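About us

Zamani is a small school of cooking and table culture. We were founded by Benedetta Villa and Orestis Giannakopoulos, who met when both were working in the same hotel kitchen and both were tired of it. They rented two rooms above a bakery, bought a used stove and put a paper on the door. The first course was on pulses and had six students. Since then 731 people have finished a course with us, and many of them came back for a second one.

We teach home cooking only. We do not prepare students for restaurant work, and we do not give diplomas. A course has five evenings and at most eight people, so each student gets a place at the stove every evening. The cooking ends at eight, then we eat together, and after this everybody cleans, the teachers too.

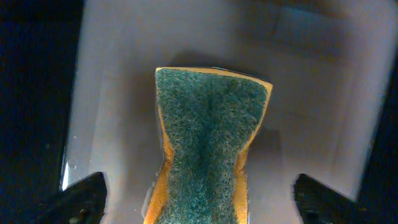
Our teachers come from different kitchens. Benedetta teaches fresh pasta and the vegetable dishes of her region. Orestis is responsible for fish, pies and everything with beans. Chrysoula Gavalas joined us later and gives the bread course, which is now the one with the longest waiting list. Courses are held in English, but you will hear also Greek and Italian, mostly when something burns.
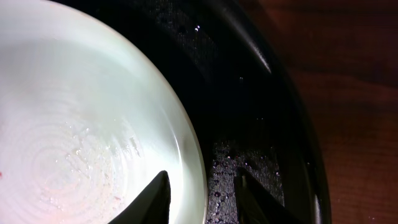 Table culture is the second half of our name and we take it seriously. In May we hold a weekend about serving food at home: how to lay a table for many guests, what to serve first, how to carry a hot dish through a narrow door. We talk also about tableware. A big round plate with a pale glaze and fine rings in its surface suits a simple salad very well, and we ask students to try the same food on different plates and compare. Rosemarie Kleinschmidt leads this weekend.

The school office is open in the mornings. Please write to Rosemarie for places, gift cards and questions about allergies. A single evening costs 40 euros with dinner included.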